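Ruvilum Bench Kit

The Ruvilum Bench Kit is a two-armed tabletop robot kit for small-parts handling, sold by the firm Gekov to colleges, repair workshops and small panel builders. It is made for light, fiddly jobs that are usually done by a person sitting at a bench: sorting switches, moving fittings from one tray to another, and laying out parts ready for assembly. The kit is best known for its teaching method, in which a person guides the arms through a job and the software builds up a routine from the recordings.

Background

The kit grew out of a smaller, one-armed machine called the Ametepe, which Gekov sold mainly to schools. Owners liked the Ametepe but found that a single arm was a real limit, as so many everyday jobs need one hand to steady and another to place. The designer Cecilia Amegashie began work on a paired version, keeping the same joints and control box so that spare parts could be shared between the two. The first Ruvilum kits went out in December, and the current software was released on Sunday, March 7, 2021.

Contents

The standard kit holds two arms, two grippers, a control box, a clamp set and a printed handbook of 50 pages. The handbook is a delight - clear drawings, large type and a proper index. Trays, table coverings and practice parts are left to the buyer, although Gekov publishes a list of sizes that work well. A second pack, the Braslow, adds softer finger pads and a longer set of cables for wide benches.

Teaching and use

A new job is taught by running through it by hand several times. The handbook suggests 12 good recordings for a simple tray-to-tray move and more for anything that involves turning a part over. Mistakes can be trimmed out afterwards, and a half-finished recording can be saved and picked up later. Each arm may be taught on its own or both together, and switching between the two ways of working takes only a moment.

Push buttons are among the best practice parts for a beginner. A domed cap is smooth and wants to slip, while the boxy contact block underneath gives the fingers flat sides to close on, so the learner soon finds out how much the choice of grip matters. Trays in strong, plain colours make it easy to talk about the job as well - "blue to red" is an instruction that everyone in a class can follow.

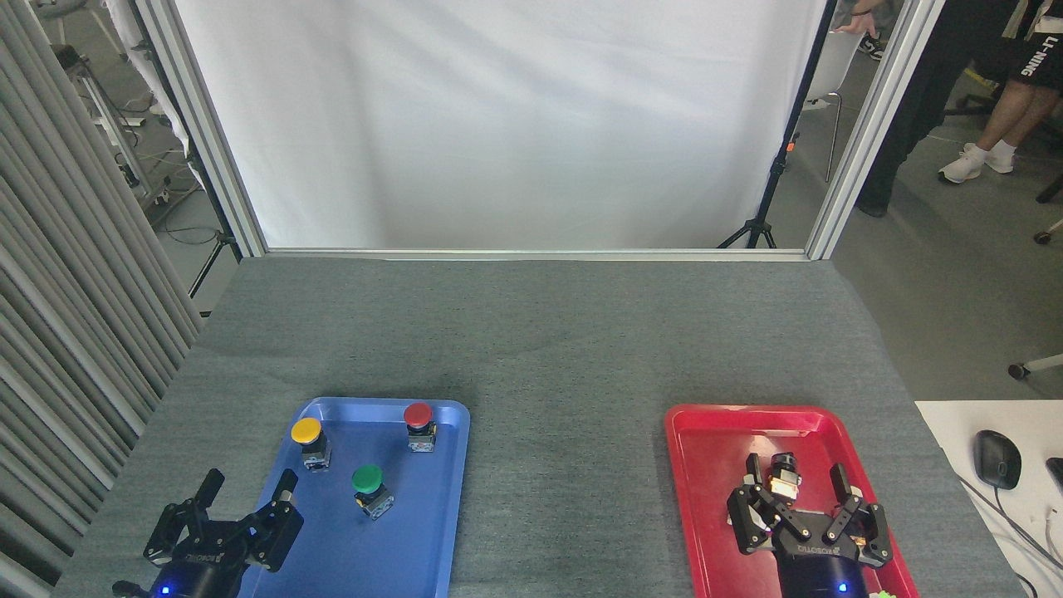
Once a routine runs well with one kind of part, it is worth trying it with others of a different height or shape. Small changes are usually handled with no extra teaching. Larger ones call for a few more recordings, and these can be added to the old set without starting again. It is a lovely feature, and it makes the kit far more useful to a workshop whose parts change from week to week.

Reception

Teachers have praised the kit warmly for how quickly a class can get going, and a group of 7 can share one bench without much waiting about. Panel builders have been pleased with its patience on long, dull sorting jobs. The main complaints concern the control box fan, which is loud in a quiet room, and the clamps, which do not fit benchtops with a rounded front edge.

Gekov offers a cover plan lasting three years, with joints and cables included. Finger pads are treated as wearing parts and are sold in pairs.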